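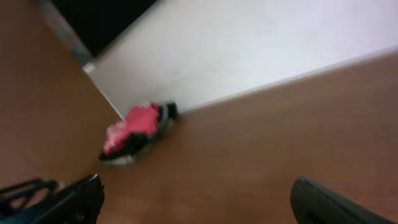 I work in the back room at Selia, which takes in secondhand clothes, sorts them, folds them, and sends them out again to people who will wear them twice and send them back to us. It's a circle of life, with lint.

Since October we have had a pair of robot arms at the folding table. Management bought the setup through an outfit called Valeck, and the pitch was that the arms would do the dull part and we would be "freed up for judgment." I had not known my judgment was tied up, but fine.

So what does a freed-up person do all day? Mostly she shakes things out. A garment arrives at the table in whatever shape the bin gave it, and the arms like it better if someone has found the collar first. Then she stands there while they think. I used to fold a shirt and complain about my landlord at the same time. Now I watch a shirt being folded and complain about my landlord, and I'd call that a lateral move.

There is also the corner problem. Small soft things migrate to the edge of any work area, and once something is wedged against a wall the grippers have to come at it from one side like a cat at a fish tank. I'm told this will improve. I have a ruler that works now.

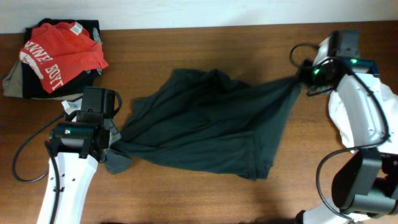

*Selia back room diaries, by the one with the ruler*

Dark clothes are their own department. A dark green piece held up by two corners stretches between them, and from where I stand I can't always tell a hem from a crease either, so I have some sympathy. Knowing which corner to let go of first took me a good month to learn when I started, and I was getting paid in snacks and criticism.

The numbers went up on the whiteboard last week. The shift goal is 1415 folded items, and we got nearly there, counting the ones the three of us did by hand when the arms were being recalibrated. Those went in the same column. I asked if they could have their own column and was told the software only has the one.

What has changed, if you want the less grumpy version: my wrists don't hurt on Sunday anymore. I also talk to people more, partly to warn them about the cables. And I've started noticing how I fold, which I never did in 5 years of doing it. Left sleeve, pause, right sleeve. I have no idea what the pause is for. The arms have one too, and theirs is longer.

Next month we're supposed to get a second table, and the sorting bins are moving over by the door, so the radio will need a new outlet.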